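Looking after the gripper on our small cell, part two

2 October 2022, by Brigitta Koller
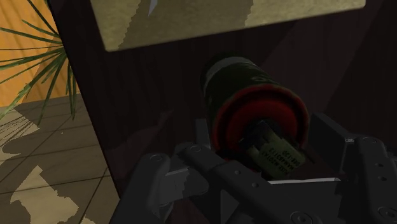 In the first part I wrote how we bolted the arm to its base and made the cables tidy. Today I continue with the gripper, which takes the most of my patience.

Our cell at Zaugg is small. It has one arm, one gripper with two fingers, and a simulated copy of the same cell in a program we call Prellia. I try every change in the copy first, and only afterwards I go to the real machine with the hex key in my hand. My colleague Nadja Hämmerli finds this slow. She learned on big machines, where you change the thing and listen.

The problem in September was the closing width. After I took the fingers off for cleaning, I put them back and the gripper did not close in the middle anymore. One finger arrived a little earlier than the other and pushed the part to the side before the second finger touched it. With a box you do not see it much. With a can you see it at once, as it wants to roll.

So I did the zero point again. This is my order now:

Open the gripper fully and switch off the drive.
Clean the seats of both fingers with a dry cloth. No oil here.
Put in all the screws by hand, on both sides, before you tighten any of them.
Tighten a little left, a little right, and so on.
Switch on, close slowly without a part, and save the zero.

In the past I tightened one side completely and then began the other. I think this was my whole mistake, but I can not prove it.

After the zero comes the force. I began with 50 on the scale of the controller, which has no unit, and the manual does not tell me one either. I went up in small steps and stopped at 208. Before the cleaning we had 295, and I do not know who has chosen this number. It is not in the notebook. I have now written the new one on the inside of the cabinet door, with the date.

The copy in Prellia also needed a correction. There the finger pads were still the old ones, more hard than what we use today, and so the copy was always more optimistic than the machine. I changed the friction value and ran the pick 9 times. Then I made the same on the real cell and compared the two lists. They do not agree perfectly, but I can work with this.

Still open is the noise when the gripper opens, a short click near the end of the way. Nadja says it is the cable guide. I say it is the bearing in the left link. I have ordered a new bearing from Hustness and it should come later in October, and if the click is still there after I change it, I owe her a coffee.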